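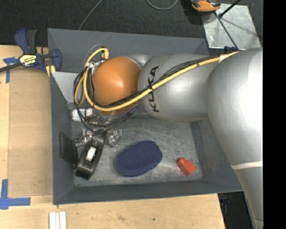
Could we please settle on one word for it, a member wrote in before the meeting, given that half the notes say "teaching" and the other half say "driving", and the new people think those are two different projects? The reply agreed at the table was yes, gladly. From now on a "hand demo" means somebody takes hold of the arm and moves it through the task, and a "remote demo" means somebody steers it from the desk with the controller. Both are teaching. The wiki will be changed to match.

Home Minutes Bin work Schedule Downloads
Search this site Go

Arkirance Demonstration Group
Minutes, March 2023
Held in the upstairs room at Ploltier

1. Last minutes
Accepted with one fix. The line about the controller "drifting" should have said that the pointer on the desk screen drifted. The controller itself was fine and has been fine all along.

2. Demos recorded so far
The bin task has passed 300 usable demos, which got a round of applause and deserved it. Most are remote. The hand demos are fewer, but several people spoke up for them: the paths are smoother, and whoever is guiding can feel the fingers touch the wall of the bin before anything is pushed too hard.

There was a long and very good discussion on whether to mix the two kinds in one training set. The worry is that hand demos have a person's arms in the view and remote demos don't. One side thought the model would learn to expect arms. The other side had already tried a small mix on the Nulari trainer and saw no harm from it, though they were quick to say it was a small mix. Agreed to keep the sets apart for now, label every file, and try a proper mix once the hand set has grown.

3. Reaching into corners
The best part of the meeting. Flat things lying near the wall are still the hardest picks, and the dark blue oval piece is a fair example when it ends up close to a side. With remote control people tend to come straight down, catch the rim of the bin with the wrist, back off, and try again from the same direction. Those second tries end up in the demo and get learned.

A much nicer way was shown: swing the wrist around first, while still high, then lower the fingers along the slope of the wall and let the piece slide a little toward the middle before closing. By hand this feels completely natural. By remote it takes practice, but 2 of the newer operators had it by the end of the afternoon session and were grinning about it. Agreed to record a block of 70 demos using this approach only, split between hand and remote, with the pieces placed near the walls on purpose.

Side note from the same item: please don't nudge a piece away from the wall with your fingers before starting. It is tempting! The whole value of the block is in the awkward starts.

4. What counts as a good demo
We went back and forth on pauses. Remote operators stop to look, often right above the piece, and the arm then learns to hover. Suggestions were to trim the pauses afterward or to plan the move before pressing record. The second won easily. Trimming stays allowed for a cough or a phone call.

Failed grasps: keep them if the recovery is clean and comes from a new angle. Throw them out if the operator repeats the same miss. Files with a bump against the bin go in their own folder, and there was real interest in using them later to teach the arm what to stay away from.

It was asked whether a slow demo is worse than a fast one. General feeling was no, so long as the speed is steady. A calm, slow demo from a beginner beat a quick and jerky one from an old hand in almost every replay we have looked at. This cheered up the beginners a good deal.

5. Table and bin
The blue tape on the table stays where it is. If it lifts, press it back down or lay new tape in the same place, and write it in the log. Check the clamp at the rim of the bin at the start of each session. A bin that has shifted between demos ruins the comparison between them, and we would all like to skip that lesson a second time.

The cables along the arm got a few minutes too. For hand demos, guide from the big silver section or below the orange joint, and keep your grip off the loops. Someone proposed a soft sleeve for the part near the gripper. Grajales sells one that may fit, and a sample will be asked for before anything is bought.

6. Controller feel
Operators asked for a finer setting near the bottom of the bin, where a small twitch of the thumb sends the fingers too far. A test version with 3 speeds is ready and people loved it – the slowest one makes the small red block a pleasure to pick up. Switching between speeds still needs a second hand, so the button will be moved to the side of the grip. Everybody present wants to try it, and a sign-up sheet is on the door.

7. Open day
Agreed in principle to let visitors give a demo of their own at the October open day, by remote only, with an operator beside them on the stop button. Visitor demos will be kept out of the training set. Somebody asked if they could be kept anyway, just to see what total newcomers do, and the room liked that very much. Held over.

8. To do
Wiki wording changed to hand demo and remote demo
Corner block scheduled, starts split between walls
Bump folder set up and old files moved in
Sleeve sample requested
Speed button moved

Next meeting same room. Bring replays, good and bad.

Contact the Arkirance Demonstration Group | Copyright Arkirance | Back to top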